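Going back to chemistry at my age

So I've signed up for the evening chemistry course at the college, the proper one with the exam at the end, and I have told far too many people to back out of it now. 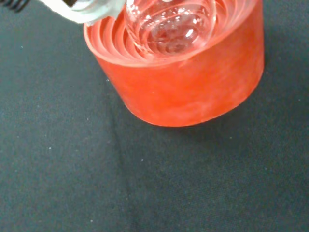 Vy Vương thinks I should have started with maths. She left a comment under my last post saying that everyone who drops out of evening chemistry drops out over moles and logarithms, never over the chemistry, and that if I did a month of rearranging equations first I'd sail through the rest. "You can memorise the colours of things later," she wrote. "You can't fake a logarithm."

Well, Vy, I've thought about this quite a bit and I think you're half right. I did dig out a workbook in February, after the first proper homework sheet made me want to go and lie down. And yes, rearranging equations had gone completely. I remembered that there was a triangle you could draw, and I remembered drawing it, but what went in which corner was anyone's guess. (My answer to question two had a negative mass. I handed it in anyway.)

But I'm not sorry I went at it backwards. If I'd had to do a month of algebra at the kitchen table before anybody let me near the interesting bits I'd have found a reason to take up something else. I know myself. I have a sewing machine in the cupboard with the instructions still in the bag.

A bit of background for anyone new. I left school with a decent pass in English, a very poor one in chemistry and a report that said I "would do well to look at the board". I'm 43 now. I work in the office at Jilmont, mostly chasing invoices, and I'm not trying to change career, which seems to disappoint people when they ask. I just got fed up with not understanding the backs of packets. It began with limescale, if you want to know. Our water is dreadful, the kettle looks like a cave, and I'd been pouring vinegar into it for years without the faintest idea what the vinegar was up to. I looked it up one evening, then looked up the words in the explanation, then the words in the explanation of those, and by eleven o'clock I was reading about why some things dissolve and some don't and my tea had gone cold.

The class is two evenings a week, seven till nine. It's taught by Benjamín Villalba, and he talks very fast and draws very badly and I like him enormously. His atoms look like fried eggs. On the first evening he asked what we were each hoping to get out of it and a lad called Quang Huỳnh said "a C", and Benjamín said that was the most sensible answer he'd had in years.

What I hadn't expected was how much of it is language. Nearly everything I find hard is a word I already knew being used to mean something else. Base. Strong. Salt! I spent a whole evening thinking "strong" meant "concentrated", and it doesn't, at all, and every single question on the sheet depended on knowing that. A weak acid can be very concentrated and a strong one can be watered down to next to nothing. Once I'd got that into my head I went back over the sheet and got most of it right, and felt so pleased with myself that I explained it to my sister over the phone. She said "lovely" in the voice she uses for the children's paintings.

Now, revision. I've tried a few things and these are my thoughts so far.

Flash cards: good, but only if I write them myself. I bought a ready-made box of them and never learned a thing from it. My own handwriting, with the spelling mistakes, goes in much better. I'm on my third pack of blank ones.

The Brutow app: I wanted to love it. It gives you a little run of questions every day and a cheerful noise when you get one right, and I did keep it up for a good three weeks. The trouble is that I got very good at the app. I could tell from the shape of the question which answer it wanted, and then in class I'd be asked the same thing on paper and just stare at it. I've not deleted it but I've turned off the reminders.

Past papers: horrible, very useful. Lộc Kiều, who sits next to me, does one every weekend with a timer on. I do one every other weekend with biscuits.

Talking out loud: this is the one that's made the most difference, and I feel a right wally doing it. I explain the topic to the empty kitchen as if somebody had asked me. If I get stuck, or hear myself say "and then it sort of does the thing", I know which page to go back to. I did the whole of reaction rates that way while making a lasagne.

Writing it up on here helps too, so thank you for putting up with it. I said I'd aim for 1,000 words a month on the course and I seem to be overshooting.

Which brings me back to the maths, because I've got to be fair to Vy. Moles nearly finished me. I missed one class with a cold and came back to find everybody dividing things by other things with great confidence. Kiều Mạch lent me her notes, and they were beautiful, with three colours of pen, and I still couldn't follow them. In the end it was eggs that did it. A mole is a number of things, like a dozen is a number of things, only much, much bigger. A dozen quail's eggs and a dozen goose eggs are both a dozen, but you wouldn't expect them to weigh the same. That's the whole idea! I'd been treating it as some sort of weight all along, and no wonder nothing came out right. I still have to look up which way round the sum goes, mind you.

Next up is titration, which I'm told is fiddly and makes people swear. Then organic chemistry, which Benjamín says half the class will adore and the other half will put up with. I'm reading ahead a little for that one and I think I might be in the first half. There's something very satisfying about the naming. You learn a handful of beginnings and a handful of endings and suddenly you can read half of a shampoo bottle. I stood in the shower the other morning sounding out the ingredients until the hot water ran out.

If any of you did this as a grown-up, do tell me how you coped with the logarithms. I've got as far as understanding that pH goes up when the acid goes down, and I've written it on a sticky note above the kettle. The kettle, by the way, is spotless these days.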